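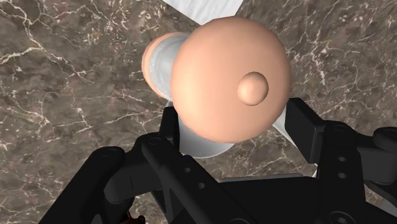 The Fleltero gripper comparison covers two gripper types, one arm and two controllers, tried first in simulation and then on the bench. Most of the questions we receive concern the simulated half, so it is dealt with first. The wrist camera view is rendered with the fingers always in shot, because the policy and the scripted baseline both use finger position as a visual reference. Backgrounds are chosen to be awkward: a marble surface with fine white veins gives an edge detector a great deal to find, while a pale object with smooth rounded parts gives it very little. With the black fingers spread on either side of a white cylindrical section, the task at that point is to decide whether to close, and how far.

General

What is being compared?
Two grippers, called Weser and Eichhorn in all our files. Weser is a linkage gripper with two fingers that swing inwards as they close. Eichhorn is a parallel gripper with two fingers on a straight rail. Both are tested with the same arm, the same wrist camera position and the same object set.

Which gripper is better?
It depends on the object class. Eichhorn is more repeatable on flat-sided objects. Weser copes better with round and stepped shapes, mainly because the finger tips reach under the widest part of the object before contact. We publish results per class and do not give an overall score.

How many grasps were recorded?
The current release contains 800 simulated grasps per gripper and 147 bench grasps per gripper. The bench number is low because each bench grasp is reset by hand.

Is the object set available?
The meshes are in the download. The bench objects are printed from the same meshes, with the exception of the thin sheet items, which are cut from card.

Simulation

Which render settings should I use to reproduce the figures?
Use the settings file in the release without changes. Shadows must be on. Turning them off raises the frame rate but makes small raised features, such as a knob the same colour as the sphere it sits on, very hard to separate from the surface behind. Pose error on those objects increased in every run we made without shadows.

Are backgrounds randomised?
Yes, per episode. Stone, wood grain, plain colour and printed pattern are all included. The background does not change within an episode.

Why does the simulated gripper sometimes pass through the object?
The collision shape of each finger is a set of boxes and does not follow the visual mesh exactly. On Weser the difference is greatest at the knuckle joints. A fine collision mesh is supplied as an option, but it slows the simulation and was not used for the published results.

Does the simulator model finger compliance?
Only at the pads. The linkages are rigid. This is a known gap, and it is the most likely cause of the difference between simulated and bench results for Weser on heavy objects.

My grasps succeed but the object rotates in the fingers. Is that counted as a failure?
No. A grasp is a success if the object is still held at the end of the lift. Rotation is logged in a separate column, and you can apply your own limit.

Can I move the camera?
You can, but results will not be comparable. The default mount looks along the palm, so both fingers stay visible throughout the approach. With a higher mount the palm hides less of the object, but the finger tips leave the image near the end of the stroke.

Arm and controllers

Which controllers were tried?
The arm maker's own position controller, and Vilton, our impedance controller. Vilton runs on a separate computer and sends torque commands to the arm.

Do I need Vilton to use the grippers?
No. The position controller is adequate for everything except insertion tasks. If you do use Vilton, start with the stiffness values in the supplied profile and lower them one axis at a time.

What loop rate does the camera loop need?
We run it at 30 frames per second. Lower rates work for the scripted baseline — the learned policy was not tested below this.

Why does the arm stop just before contact?
In most cases the approach offset has been applied twice, once in the planner and once in the gripper driver. Check both. If the offset is correct, look for error 507 in the driver log, which means that the gripper did not report its opening in time and the arm has held position.

Can both grippers share one calibration?
No. The tool centre point is different, and on Weser it also moves along the approach axis as the fingers close. Load the correct calibration after every change of gripper, including in simulation.

Files and support

What format are the logs in?
One CSV file per episode for joint and gripper data, and one folder of PNG images. Time stamps are in seconds from the start of the episode.

Can I submit results for another gripper?
Yes. Send the full logs, the calibration file and the version of the simulator used. Success rates without logs are not added to the table.

When will the next release appear?
No date is set. The May release remains current, with corrections listed in the change log.

Page last updated: 04/08/2026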